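Search this site
Home Kitchen Workshop Storage Cleaning Contact

Looking after a wooden work board

A solid wooden board will last for years on a bench or kitchen table if it is kept clean and oiled. Ours came from a market stall in Trenley and gets used for pastry, glue jobs and the children's craft things, so it needs more attention than most.

Wipe it down after each use with a cloth wrung out in warm water and a drop of washing-up liquid. Never leave it standing in the sink. Wipe both faces, even if you only worked on one - a board that is wetter on one side will cup. Stand it on its long edge to dry, away from the radiator.

For stains, sprinkle on coarse salt, rub with half a lemon, leave for ten minutes and rinse. Dried PVA comes off with a plastic scraper. Don't use a knife.

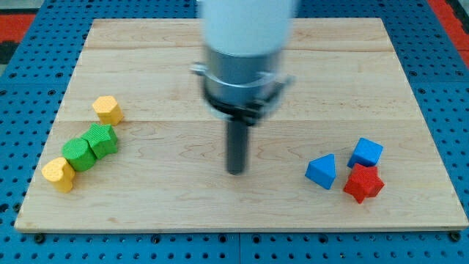

Fine scratches don't need sanding out every time. They show more on pale wood, and a thin coat of oil makes most of them fade. A light crosshatch like the one on this board, with the grain still clear underneath, can be left alone until you can catch a fingernail in it. Foam shapes such as the star and the heart are soft enough to do the surface no harm, but check them for grit before they go down on freshly oiled wood.

When you do sand, use 180 grit on a cork block and go with the grain. Look along the seams between the planks as you go. If one has opened up, run in a little wood glue, clamp it overnight and sand the next day.

Oil with food-grade mineral oil. Put on a thin coat, wait 40 minutes and wipe off what hasn't soaked in. I do ours every June and again before Christmas. The end grain drinks more than the faces, so give it a second coat.

Filed under: Wood care, Boards and worktops, Craft table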